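Grerby Board Sorting Set

Reference images and labels for sorting loose circuit boards into plastic bins before reuse or recycling. Version of 12/2/23.

Contents
The set covers 47 boards in 4 bin colors. Each board has a class, an outline type (rectangular, round, irregular) and a list of large parts. Boards were taken out of their housings before sorting.

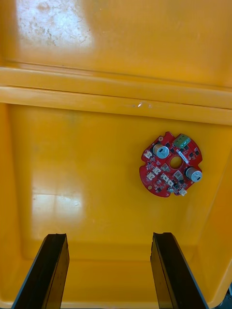

Photo: Indness / Maarten Dijkstra

Round boards go under outline type "round" even when the edge is notched, as on the red one with the center hole. Terminal blocks and electrolytic capacitors are labeled one by one – small surface-mount parts are not.

Known issues
Glare on yellow bins can hide scuffs and debris. Bin condition is not labeled. For 11 boards the outline type was changed after a second check.

Files
boards.csv – one row per board
parts.csv – one row per labeled part

Contact
Maarten Dijkstra, Indness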